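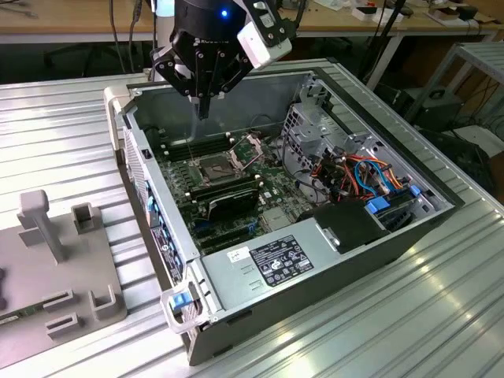
Kornél Fodor wrote:
The Somogyi works never made its own syrup. They bought it in and added water and gas, same as every small bottler in the county.

Re: Somogyi soda works, Raludgate — who made Plirari?

mhalasz
Jan 24, 2018

I have to disagree with Kornél on that one. My grandmother worked in the bottling room at Raludgate before the war and she talked about the boiling days, when the windows were kept open even in winter and everything in the yard was sticky. You don't boil anything if the syrup comes in on a cart.

I do agree that Plirari (the raspberry one) was sold under other names too. I have a paper label that says Plirari with the Trusard name in small type along the bottom, and no mention of Somogyi at all.

Mariann Halász

kfodor

Boiling days could be bottle washing. The old works all had a copper for hot water and soda crystals, and it made a mess of the yard too. Sticky is from breakages.

What I'm going on is the delivery book. It has regular entries for "raspberry, concentrated" received from Trusard, every second month or so, and nothing for sugar beyond what a kitchen would use. If they were cooking syrup on the premises they'd need sugar by the sack.

oldstoppers

Which years does the delivery book cover? I thought only one volume survived.

kfodor

One volume, yes. It covers 18 months, starting in March. The year isn't written on it but the prices put it in the late twenties.

oldstoppers

So it tells us what they did for 18 months. The firm was going for a good deal longer than that. Trusard could have supplied them while the boiler was out of use, or while they were short of money to buy sugar ahead of the season.

dudas_j

I've got 2 codd bottles from Raludgate, both embossed Somogyi, and a siphon with the Trusard mark on the head. The siphon glass is etched Somogyi. I always took that to mean Trusard supplied fittings. I never connected them with syrup. Is it certain this is the same Trusard?

Also, if anyone has a spare washer for that type of head, I'd be glad of it. The one on mine has gone hard.

Jenő Dudás

kfodor

Same street address on the invoice and on the siphon head catalog, so yes. They were wholesalers. Heads, corks, wire, labels, flavorings, whatever a bottler needed. That's why I think the label Mariann has is a stock label. Trusard printed them and the bottler was supposed to stamp his own name in the blank space. Mariann, is there a blank space?

mhalasz

There is a blank strip above the Trusard line. I assumed something had been trimmed off the design. I'll look again when I get it out of the album, it's mounted with the old corners and I don't want to tear it.

That would explain the label but I still don't accept that it settles the syrup. A stock label only tells you where the label came from.

bianka_i

There's an advertisement in one of the local almanacs where Somogyi offers "fruit syrups of our own boiling" to cafés and households. I copied it out years ago for something else. It doesn't name Plirari. It lists raspberry, sour cherry and lemon, and it says orders of 400 bottles and over were delivered free to the railway station.

kfodor

An advertisement will say anything. "Our own boiling" might mean it was boiled by Trusard to their order.

bianka_i

It might. But you'd have to show it. I'd trust it as much as a delivery book with no year on it.

kfodor

Fair enough. Do you have the year of the almanac?

bianka_i

Not on the card. It was before the works moved to the lower end of Raludgate, as the address given is the old one by the tannery.

oldstoppers

Then you could both be right. Own syrup at the tannery address, bought-in concentrate after the move. The lower site was much smaller and I've never seen a boiling room marked on any plan of it.

mhalasz

My grandmother only worked at the lower site. The upper one had closed before she was old enough.

dezso_pap

New here, my father drove for the works near the end. He said the raspberry came in carboys in wicker and had to be kept out of the sun. The lemon they did themselves, from citric acid, sugar and an essence, heated in a tin-lined pan. He didn't like the lemon. I don't know if Plirari was ever anything except raspberry.

Dezső Pap

kfodor

Thank you Dezső, that's useful. Carboys in wicker matches the deposits in the delivery book — there's a charge for returns each time and I could never work out what was going back.

I still don't see where the sugar for the lemon is coming from, but it may have been bought locally and paid in cash.

mhalasz

So there were boiling days.

kfodor

For the lemon, apparently. I'll change the entry on the bottlers list to say "raspberry bought in, lemon made on site, lower works only" and leave the upper works blank until someone finds the almanac.

dudas_j

Still looking for the washer if anyone has one. I can trade a Raludgate crate end, stenciled, some worm.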